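The Trial Kit

The kit came to Heloísa Vieira in March, in a carton from Zituvent with her name spelled wrong. It held two grippers, a charger, a card with a phone number and a booklet in English. The trial was free until the end of the month. After that it cost 43 a month, or 364 if a person paid for the year at once.

She had promised to write a review for Dresalham, a small site where people read about things before they buy them. Her editor there was Embla Granström, who sent short messages and liked short answers.

"Do not tell me it is the future," Embla wrote. "Tell me if my aunt could use it."

The booklet said to begin with a task from your own home. You do the task with the grippers in your hands, many times, and Zituvent makes from it a lesson for a robot. Page 2 gave some ideas: folding towels, setting a table, packing a box. Heloísa did not own a robot. She rented a room from Imelda Dizon, and Imelda's son Benjie Pascual had one on order, a Bako, which was late by six weeks already.

"Then we will teach it before it is born," said Benjie.

They chose the plastic box. It was always on somebody's bed in that house, and always the wrong things were in it.

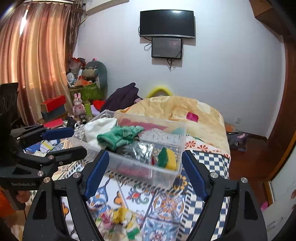
Heloísa had thought that her hands would know what to do. She had packed boxes all her life, from one country to another and then to a third. But now her fingers were far away, at the end of two long tools, and she had to think about each thing before she took it. How hard do you hold a sponge? From which side do you take a cloth? She had never asked herself.

"You are too polite with it," said Imelda from the door. "Take it. It will not complain."

"The booklet says slow and steady."

"The booklet has not seen my house."

Benjie read aloud from his phone while she rested her wrists. Another maker, Drondard, sold a similar kit for less, but you had to mail back a memory card and wait. He read also a comment by a woman named Imani Iwasaki, who had recorded 561 tasks in her mother's kitchen. She wrote that after some weeks she began to notice how her mother moved, the small turn of the hand before she put down a cup. She wrote that she kept the subscription longer than she needed.

Nobody answered to this. Imelda came in and sat on the chair with the clothes.

"Again," she said. "From the beginning."
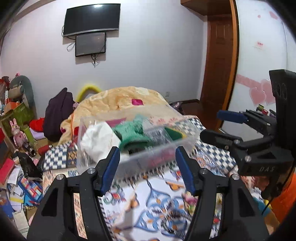 In the evening Heloísa opened her laptop and wrote the practical part first, as it was the easiest. The grippers are comfortable for short work, and tiring after that. The booklet needs a better translator. The phone number is answered by a kind man who speaks too fast. The price for the year is fair only if you have a robot, or if you will really have one soon.

Then she stopped. Through the wall she could hear Imelda explaining to her son how a cloth must be folded, first in half and then in half again, with the edge to the inside. He was saying yes, yes, Mama. She was making him do it with the tools.

Heloísa wrote to Embla: "Your aunt could use it. But she would need someone to sit with her."

The answer came before she closed the laptop.

"Put that in," wrote Embla. "And send it by nine."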